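FOR IMMEDIATE RELEASE

Drorkatora opens its spring potato table, with a new cutting board and a very old soup

April -- Drorkatora, the cooking school and supper kitchen on the ground floor of the former Bodnár bakery, is delighted to announce the return of its spring potato table, a month of afternoon classes and shared evening meals built around the one vegetable that everybody seems to have in the house. Classes begin at 3 p.m. and run until supper is ready, which in our experience depends a good deal on how much talking goes on over the peeling.

This year's table has 262 places in all, up from 200 last spring, and we are so pleased to be able to welcome more of you. Each session covers peeling, slicing, cutting into chunks, and the patient business of getting a pot of soup to thicken by itself, without flour or cream. Everyone sits down together at the end and eats what was made, and whatever is left goes home in jars (please bring a jar if you have one, as we never seem to own enough lids).

"People come in thinking they already know how to cut a potato, and of course they do," said Oana Gavrilă, who leads the afternoon classes. "But my grandmother cut some of hers thin and some of them thick for the same pot. The thin ones fall apart and make the soup, and the thick ones stay whole so you have something to chew. Once you have tasted it that way it is hard to go back."

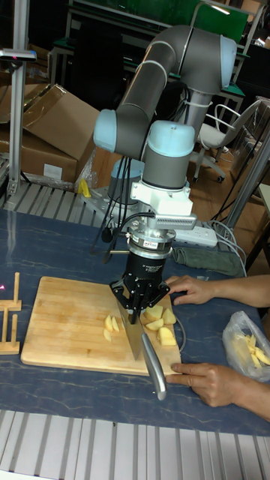 Peeled potato on the board at Drorkatora, in thin slices and larger chunks.

The wooden boards are new this season and come from Illeck, a small workshop run by Rasmus Grīnberga, who also spent a long and very cheerful day with us sanding down the old ones. Those are for sale at the front counter while they last -- they have a few knife marks and plenty of life left in them.

Potatoes for the classes are supplied by the Silluso farm, where Valentin Bălan has kept back a floury variety for the soups and a firmer one for the salads and the baked dishes. He will be at the supper table on opening night and is happy to talk about storage, sprouting, soil, and almost anything else you care to ask him.

A place at a class costs 60 lei, supper included. Children may come along with an adult at half price, and we have set aside a lower table for them with scrubbing brushes and a basin, so that they can start on the washing while the grown-ups find their aprons. The kitchen is up 2 steps from the street, and there is a ramp at the courtyard door; just ring the bell and somebody will come around to open it.

Bookings can be made at the counter any day before noon. Groups of friends or coworkers who would like an afternoon to themselves are asked to speak with Tudor Barbu, who keeps the calendar.

Press contact: Virgil Bratu, Drorkatora. Recipes from the spring table are available to newspapers and food writers on request.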